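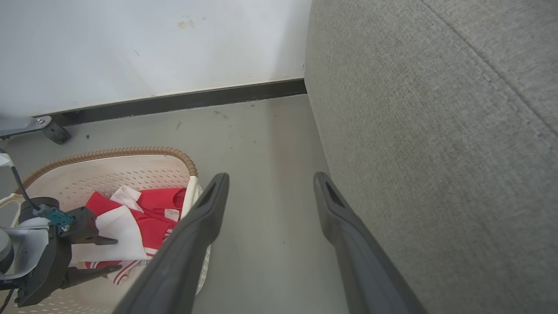
Red and white clothes in a perforated plastic basket.

Team Kit Laundry: Frequently Asked Questions

Sustcombe and Wondcombe players share one kit wash. These are the questions we get most often at the start of the season in April. If yours is missing, write to Iida Ikonen, who looks after the kit.

Where do I leave my kit after a match?
In one of the plastic baskets by the changing room door. Turn socks the right way out and empty your pockets. Shin pads, tape and water bottles go home with you.

Can red and white go in the same load?
Yes, if the red items have been washed at least 3 times. New red shirts and shorts are washed on their own in cold water until the rinse runs clear. After that they go in with everything else, with a color catcher sheet.

What temperature do you use?
Cold for anything with a printed number, warm for plain training tops. We don't use fabric softener. It coats sports fabric and the shirts stop drying properly.

How do I find out how to wash something at home?

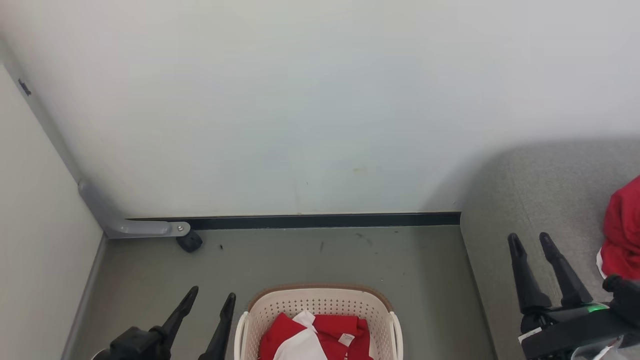
Every piece of kit has a care label sewn into it, and the label overrides anything written on this page. It may be at the neck, in a side seam or inside the waistband. You often don't have to dig for it: with red kit bunched up in a basket, the small white tag stands out against the fabric even when it is folded over. Please don't cut labels out. If one itches, ask us and we will cover it with soft tape.

Who makes the kit, and can I buy my own?
Shirts and shorts are ordered through Pesonen once a year. Extra items can be added to the club order until the end of April. Late orders wait for the next one.

How many sets are there?
The club owns 34 full sets. Each player is issued one. The rest are spares and stay in the kit room.

Why are clothes sorted on the bench?
It is low, it is padded, and it keeps clean laundry off the floor. Shorts go in one pile and shirts in another, then each pile is folded by size. Please don't put boots or bags on it. 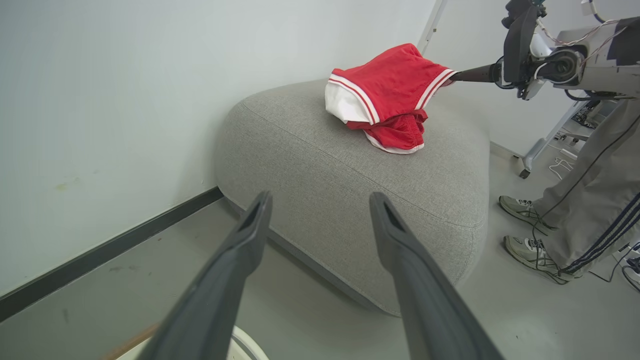 Once the piles are folded they go on the Fivar shelves, smallest size at the top. Anything with a loose hem or a stretched waistband is kept back for mending and should be ready by the next match.

I got someone else's shorts. What now?
Bring them to the next practice and put them on the swap shelf. Check the number inside the waistband before you take a pair away.

Can I tumble dry my kit?
No. Hang it up indoors or in the shade. Direct sun fades the red.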